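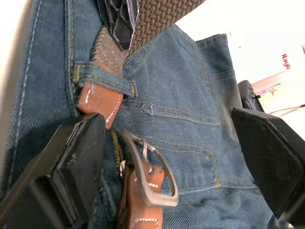
Should a belt be left in a pair of jeans when the jeans are donated?

Please leave the belt threaded through the loops and fastened at the buckle. The Dament Clothing Service issues jeans and belts together wherever possible, and a belt that arrives separately is frequently placed with luggage straps and bag handles and must be matched again by hand.

The question was raised by several households after the June collection, and the Service has therefore set out its guidance in full. It replaces the short notice printed on the back of the collection bags. Bags carrying the earlier notice may still be used.

The Service received 1,720 pairs of jeans and denim shorts last year, more than any other single type of garment. In the same period it received 300 belts. Requests for belts continue to exceed the number available, particularly from residents who are starting new employment and have been asked to wear one. Donors who have a belt to spare, with or without jeans, are encouraged to include it.

Before donating jeans or denim shorts, donors are asked to empty all pockets, including the small inner pocket at the front. The garment should be washed inside out and dried completely. Fading at the thighs and knees is acceptable, as is a mended seam, provided that the mend is firm. Torn belt loops should be noted on a slip of paper pinned to the waistband. The sewing room at Mustonen Hall replaces loops every week and keeps denim thread in gold, tan, and navy for the purpose.

The belt must be removed before washing and returned to the loops afterward. Start at the left front loop, keep the strap flat, and check that no loop has been missed at the center back. The buckle should then be closed at a middle hole.

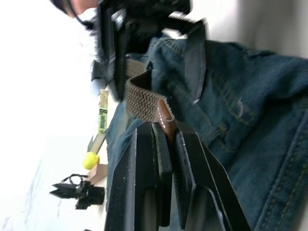
Woven stretch belts are accepted on the same terms as leather belts. They are well suited to general issue, as the prong may be passed through the weave at any point and no hole need be punched. The part most likely to wear is the join between the woven section and the end tab. A few loose fibers at the join may be trimmed with small scissors. They should not be pulled. Where the stitching itself has opened, the belt should be placed in a separate bag marked "repair."

Leather belts should be wiped with a cloth that is barely damp and left to dry away from a heater. Leather conditioner is not required. Belts with cracked leather at the holes, or with a prong that no longer reaches the buckle, cannot be issued and will be sent on to Namalix, which takes leather and buckles for reuse in craft classes.

Siriporn Mahawong, Coordinator of Sorting, has asked that donors not roll belts tightly for storage. "A belt that has been rolled in a drawer for years keeps the curl, and it fights you at every loop," she writes. "Hang it by the buckle for a week or two before you bring it in, if you have the room." Donors without a suitable hook may lay the belt flat under folded clothing.

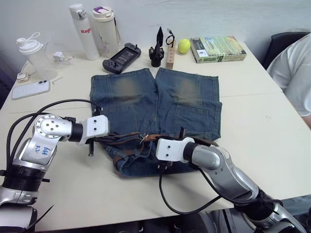
Jeans and shorts should be folded only after the buckle has been fastened. Lay the garment on a table with the seat facing up, smooth the back pockets, and bring one leg over the other along the center seam. Long jeans are then folded in thirds toward the waistband. Shorts need no further fold. Garments so prepared may be stacked in a bag or a shallow box, with the waistbands alternating from side to side so that the buckles do not lie on top of one another.

Size labels should be left in place. If the label has been removed or can no longer be read, the donor is asked to measure the waistband flat from side to side, double the figure, and write it on a slip of paper. The length of a belt need not be recorded. It is measured at sorting from the base of the buckle to the middle hole, and woven belts are measured unstretched.

Bags may be delivered to the side entrance of Mustonen Hall or to the Clelunon branch office between 9:00 a.m. and 4:00 p.m. The Clelunon office has limited space and can accept no more than two bags per visit. Households with a larger quantity should telephone Mustonen Hall in advance.

The Service has ordered 3,000 new collection bags printed with the revised guidance, of which 1,000 will be held at Clelunon. Donors wishing to receive a supply by mail should write to the sorting office, giving a postal address and the number of bags required.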